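Cloth tape, heat and the two-year handle
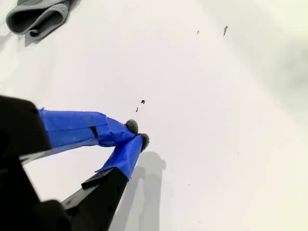
Most of what I wrap in tape is handles: two bicycle pumps, a hedge saw, the tiller on the boat and an old Halliday torch that has no grip of its own worth mentioning. I have been doing this for long enough to have opinions on it, and the opinions have mostly been formed by failures. Tape on a flat surface is easy. Tape around a narrow shape with a bend in it is where the trouble starts, and bright blue tape with a matte finish shows it well: slight wrinkles along the straight, overlapping edges where the wrapping changes direction near the bend, and then more creases and layered folds where the shape narrows. All of it follows from the geometry. A strip of constant width is being asked to cover a surface whose outside is longer than its inside, and the surplus has to go somewhere.

The usual advice is to stretch the tape round the outside of the curve. With PVC this works for a while. PVC tape will take a fair amount of stretch, and on the day it looks very tidy. The difficulty is that it remembers. Leave a stretched wrap in a warm shed through August and the layers creep back towards their original length, leaving a line of bare adhesive along each edge. The adhesive collects grit, then the grit gets under the edge, then the edge lifts. The tiller went this way in its first summer.

Cloth tape hardly stretches at all, so the surplus shows up straight away as folds. I used to regard this as a fault. I now prefer it, on the grounds that a fold made at the start is stable and can be placed where the hand does not go. On the hedge saw I put all the folds on the inside of the curve, under the fingers, and this was a mistake. They should have gone at the side.

Width matters more than brand. The roll I had for years was 50 mm, and I used it for everything at full width. Slit down the middle it behaves much better. A narrow strip at a steep angle can follow a bend with small overlaps where a wide one has to pleat. Slitting is tedious – a steel rule, a fresh blade, and short lengths stuck down on a glass sheet – but it takes less time than redoing the job. Do not tear cloth tape lengthways unless you like loose threads.

Overlap is the other variable. Half the width is the figure normally given and I see no reason to argue with it on a straight section. On the bend I let the overlap vary, more on the inside and less on the outside, and only make sure it never falls to nothing. Start at the thin end and work towards the thick end if water is likely to run down the handle. The overlaps then face the way slates do, provided the handle hangs thin end down. Mine hang both ways up, depending on who last used them.

As to cleaning: white spirit first, then a wipe with alcohol, then leave it alone until the smell has gone. Vasco Pinheiro, who shares the mooring and has strong views on varnish, skips the first step and gets away with it on bare metal. On wood that has been oiled he does not. His boathook from Rultbridge chandlery shed its whole grip in one piece, like a sock.

I kept a note of how long each wrap lasted before an edge lifted far enough to catch a fingernail. The best was the torch, at 41 months, cloth tape on clean aluminium with no bend at all. The pumps are still going. The hedge saw managed two years, and the tiller I have already mentioned. This is a poor sample and the tools lead different lives, so I would not draw much from it beyond the obvious point about bends.

Removing old tape is worse than putting it on. A hairdryer on a low setting softens the adhesive enough for the cloth to come away, but it leaves a good deal behind. Bonoris citrus cleaner shifts the residue if left under a rag for an hour. Ciswood sell a plastic scraper that is meant for the purpose, and it is fine on metal and too blunt for anything else. An old loyalty card, cut at an angle, gets into the corners.

The tiller is stripped and sanded at present. I am going to try it with narrow strips, folds at the side, and a whipping of waxed twine over each end to hold the edges down. The twine is in the drawer, and the second coat of varnish needs another night.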